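Sorting by handwritten labels: misspelled category, does the grounding still hold?
Posted in May by G. Nava

getsemani_nava
We ran the label-reading condition again on the Kvaran policy. The task is the same as in the earlier thread: two baskets, a handwritten sheet in front of each, loose items to sort. The prompt never names the categories. The policy gets "sort the items by the labels" and has to read the paper.

80 trials, 20 of them with a misspelled sheet. Placement was correct in 93 percent of the trials with clean spelling and in 83 percent across the whole set. I count a trial as correct only if every item ends in the right basket with no human touch. The sheet on the office side says "supplees" and stays that way for the whole misspelled block.

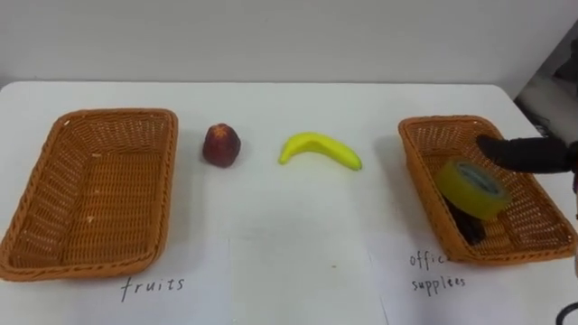
Two things I'd like opinions on. First, whether the drop is a reading problem or a search problem. The logs show longer pauses before the first grasp in the misspelled block. Second, whether an item already in a basket at the start leaks the category. Some of our starts have one basket stocked and the other empty.

kolbrun_th
It leaks. If there is tape in one basket, the policy can match by similarity and skip the sheet. You need a swap condition: same contents, labels exchanged. If it follows the contents, your reading claim is gone.

getsemani_nava
Agreed on the swap. I would still expect the misspelled block to show no drop at all if it were matching contents only. Starting contents were balanced across both blocks.

kolbrun_th
Balanced on average doesn't help if you only have 20 in that block. Post the split by start state. I also wouldn't quote the pooled number next to the clean one. Readers will take the difference as the cost of misspelling, and the real cost is larger. The pooled figure hides it.

getsemani_nava
Fair. I'll report the blocks separately and drop the pooled one.

On the pauses: I went through the head video and the wrist trajectories side by side. The arm reaches over the desk and holds above the basket before committing. Hold time goes up when the label is partly covered by the basket rim, with either spelling. So occlusion is a confound I hadn't logged — my mistake. Camera calibration was unchanged between blocks, and so was the controller gain.
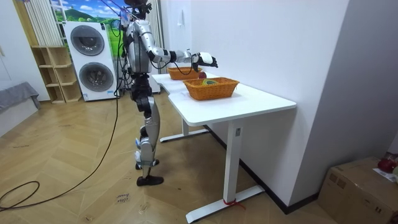
Vilhjálmur Bergmann thinks the hold is a planner artifact and has nothing to do with reading. On the Larnitz stack he saw the same hover with blank sheets, and it disappeared once the replanning interval was shortened. He suggests running a blank-sheet block before anyone writes a sentence about text grounding.

kolbrun_th
Blank sheets are a good control, but I don't buy the artifact explanation on its own. A fixed replanning interval wouldn't produce a hold that varies with occlusion.

getsemani_nava
It could if the replan is triggered by low confidence. Ours is. I'll run blank, swapped and fully visible labels, with the interval fixed, and post the split by start state in this thread.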